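# Chapter 3: Fingers First

I built my first gripper backwards. I started with the motor (a lovely little thing, far too strong), then the gearbox, then a bracket, and only at the end did I wonder what the fingers should look like. They closed on a paper cup and flattened it. Khang Lý, who shares the bench next to mine at Gunedance, swept up the coffee and very kindly said nothing until lunch.

So in this chapter we go the other way around! No motor at all. You'll make a pair of grippers that you hold and squeeze yourself, one per hand, and you'll spend a good long while picking things up with them before we wire anything. Your own arm is the best test rig you'll ever get for free, and it already knows how to be gentle.

You'll need what's left of your Chapter 2 kit, plus:

- flexible filament for the fingers
- soft pad material
- a return spring for each handle
- M3 screws, 22 mm long
- a printed sheet of markers, matte paper if you can get it

Majdi Haddad printed his first set in July with the workshop doors open and the layers split, so keep drafts off the printer if you can. If a finger does split, don't glue it. Print another.

A word on the cubes before we cut anything. The marker cube rides on the gripper so a camera can work out where the gripper is and which way it's tilted, and every face you skip is an angle where tracking may drop out. Keep the patterns flat and the edges square, and mount the cube where your fingers won't wrap over it. On the finished pair, the cubes are white with black codes, the gray fingers have black pads on the inside, and the right-hand gripper is opened into a V near a tan tray. A small cup on a stem stands on the same woven table, and a cup like that makes a great first target once you've managed the tray. Clear yourself a table at a comfortable height and we'll start with the finger mold in Section 3.1.

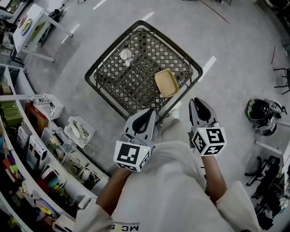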